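Snack packet

By Weronika Kwiatkowski
September
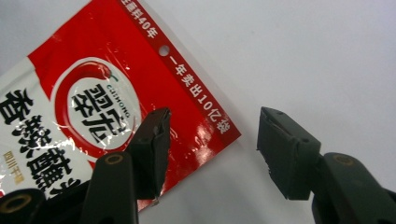

A snack packet is a small, closed container made of thin flexible material, used to sell one or a few portions of ready-to-eat food. It is also called a bag, a sachet, a pouch or, in older trade language, a pillow pack. The word used depends on the country, on the size and on the food inside. In Britain "packet" is the common word for crisps, nuts and biscuits, while "sachet" is kept mostly for sauces, sugar and powders. In North America the word "bag" is used for nearly all of them.

History

Before the snack packet existed, dry foods were sold loose. The shopkeeper kept them in tins, barrels or glass jars, weighed the amount which the customer asked for, and put it in a paper cone or a paper bag. This way of selling had two weak points. The food at the bottom of the barrel was often stale or broken, and the customer could not know who had made it.

Waxed paper was the first material that solved a part of the problem. The bags were folded by hand and closed with a warm iron, and they kept crisps and sweets dry for some days. Later came cellophane, a clear film made from wood pulp. It allowed the buyer to see the food, but it tore easily once a small cut was made, and it let moisture through unless it was coated.

Plastic films replaced cellophane in most uses during the second half of the twentieth century. At the same time the self-service shop became normal, and this changed the role of the packet. There was no longer a shopkeeper who recommended one product over another, so the packet had to be recognised from a distance.

Materials

A modern packet looks like one sheet, but it is usually made of several layers pressed together. The outer layer carries the printing and gives the shine. It is often printed on its inner side, so the ink lies between two films and does not rub off on the hands. The middle layer keeps out light and oxygen, and in many packets it is a very thin coat of aluminium. The inner layer touches the food and melts at a low temperature, which makes it possible to close the packet by heat.

Foods with much oil, such as fried nuts or chilli-flavoured snacks, need a stronger inner layer than dry biscuits. Oil can creep slowly into a weak seal and open it from inside. Moist foods which are heated after packing need a film that can stand the temperature of the steriliser without becoming soft.

Filling and sealing

Most packets are made and filled on the same machine. The film comes from a roll and is bent over a metal collar into a tube. One long seal is made down the back. Two hot jaws then close the bottom, the food drops in from a scale, and the jaws close again above it. The second closing also forms the bottom of the next packet.

The air in the packet is often replaced with nitrogen before the top is sealed. Nitrogen slows down the change of fats that gives old crisps their unpleasant smell, and the pillow of gas protects the pieces during transport. Customers in many countries complain that they are paying for air, and this complaint is nearly as old as the packet itself. For oily or moist snacks the opposite method is common – the air is taken out and the film lies close to the food.

The small works of Domański in the town of Watholm can be given as an example of how the trade developed. It began with a single hand press for paper bags and employed 12 people. After it was joined with the printing firm Zornisent, it produced film for bakeries, then for nut roasters, and later only for snack makers. Its best known customer was Weletti, which sold salted seeds in packets of 28 grams and, for families, in bags of 400 grams. The smaller size was sold mostly at railway stations and kiosks.

Printing and text

The front of a packet normally shows the brand, the kind of food and the flavour. The back carries the list of ingredients, the net weight, the address of the maker and the date until which the food should be eaten. The rules for this text are different in each market, and a packet made for export may have a paper label stuck over a part of the original printing.

Colour has a practical meaning on the shelf. A buyer in a hurry looks for the colour first and reads afterwards. The meaning is not the same everywhere, however. In one country green packets may contain salt and vinegar, and in the neighbouring one they contain onion. Older customers can be quite angry when a maker changes a colour, even if the recipe stays as before.

Slogans about the age of the firm or the number of packets sold in a year are a separate tradition. They were already used on biscuit tins, and they tell the buyer that many other people have trusted the product.

Display

Light packets are often hung on metal pegs or on strips near the till. For this purpose a hole is cut in the upper edge, inside the seal, so that it does not open the packet. The hole may be round or it may have a wider form, known as a euro slot, which keeps the packet from turning. Heavier bags stand on shelves or lie in a cardboard tray that is also used for transport.

Opening

Many packets have a small notch at the side where the tear should begin. Others have a zigzag edge, and each point of it can serve the same purpose. Crisp packets are commonly opened by pulling the front and the back apart at the top.

Waste

Packets made of several layers are difficult to recycle, as the layers cannot be separated easily. Some makers have changed to films in which all layers belong to the same family of plastic. Paper packets have also returned to shops, usually with a thin coating inside. Their shelf life is shorter – eight weeks in the case of the Weletti seeds – and they are therefore used mainly for foods that sell quickly.

See also: Biscuit tin, Cellophane, Heat sealing, Vending machine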